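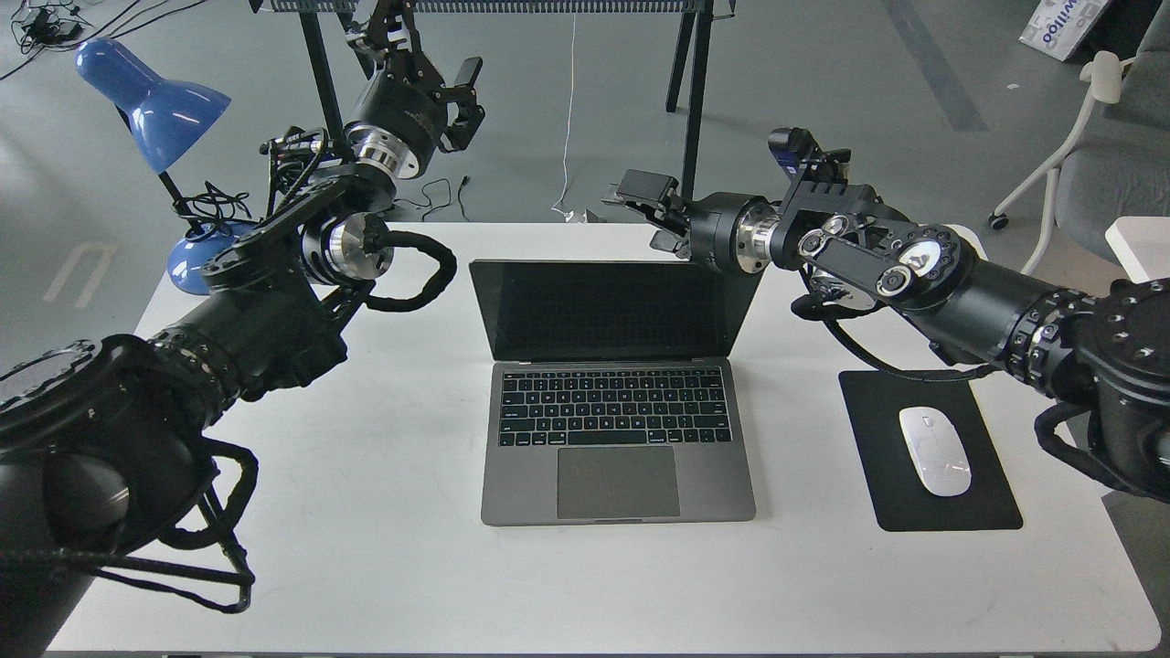

Trial of the Irnalo two-arm kit
Oleksandra Levchenko, Lidcombe

Our group had the Irnalo kit on loan for 14 days in July. The aim was to find out if a school could use it for simple desk jobs, such as closing a laptop or moving a mouse.

Set-up took 2 hours. The manual is clear on mounting the arms but says little about cable routing, and we redid ours twice.

We logged 239 tries, each with a limit of 60 seconds. Laptop lids gave the most trouble – the grippers tended to slip at the corners. Changing the grip angle helped.

We would hire the kit again, but the manual needs a colour wiring diagram.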